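Häufige Fragen zum Textilankauf per Post

Lohnt sich das überhaupt?
Selten. Anbieter wie Alel oder Brureck werben mit Beträgen für Markenware, die kaum jemand im Schrank hat. Für ein Flanellhemd ohne großes Etikett bot mir Alel im Februar 2 Euro. 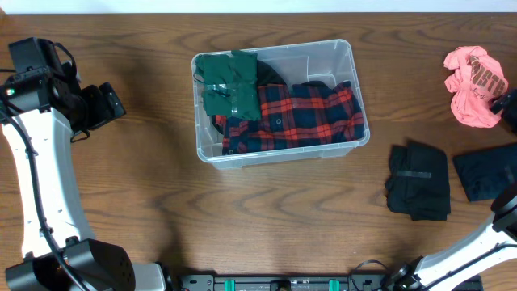 Vorsortiert: rot-blau kariertes Hemd, Grünes und Schwarzes in der Klarsichtbox.

Wer zahlt den Rückversand?
Meist Sie. Bei Brureck haben Sie 14 Tage Zeit, das Angebot abzulehnen - danach gilt es als angenommen. Ob das fair ist, darf man bezweifeln.

Was passiert mit abgelehnter Kleidung?
»Wird sinnvoll weiterverwertet«, heißt es. Auf Nachfrage bekam unser Leser Zhuoran Fan einen Textbaustein.

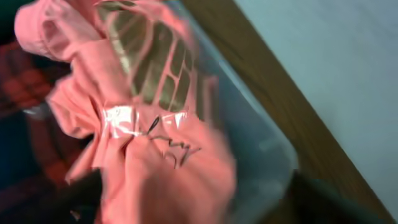 Kindersachen bringen nach unserer Erfahrung am wenigsten. Xie nimmt sie erst ab 8 Teilen an und zahlt dann pauschal. Aufdrucke drücken den Preis zusätzlich, und ein lachsrosa Stück mit Gittermuster wie hier landet schnell in der untersten Stufe. Auf dem Flohmarkt in Brercombe wäre ich damit zuversichtlicher.

Stand: 19. Juni 2025

Kontakt | Impressum | © Kleiderkreisel-Kritik | Nach oben
Diese Seite verwendet Cookies. Einverstanden | Einstellungen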